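Sorting Mixed Toys and Household Items for Reuse
Student project report, Silvan Imhof
Aug 5, 2022

1. Scope

The project examined how donated goods should be grouped before they go to the Mevedero reuse shop. Donations arrive mixed, and toys share a bin with kitchen and cleaning items. 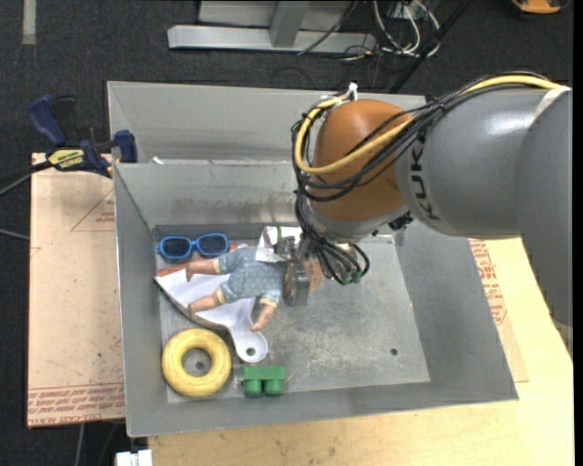
Sorting by size was tried first and dropped. A doll and a dustpan can take up the same length of shelf but need different checks. The second method sorts by the check required: fabric, hard plastic, or lenses and other clear parts.

2. Materials

The test set held 174 items. Dolls were entered under fabric if dressed, with the clothing left on. Goggles went under lenses, whether for swimming or for workshop use. Scoops and dustpans went under hard plastic. Loose wrapping was recorded separately and not counted as an item.

3. Procedure

Each batch contained 30 items or fewer. Items were taken out one at a time, wrapping first where it lay on top of something else. Each item was entered on the Kavov sheet with its group, visible damage and missing parts.

4. Results

The second method placed all but 40 items without discussion. Most of the remainder combined fabric and hard plastic. These were assigned to the fabric group, where the check takes longer.

5. Open points

The sheet has no field for sets that arrive in separate bins. A column for this was added in draft but has not been tested.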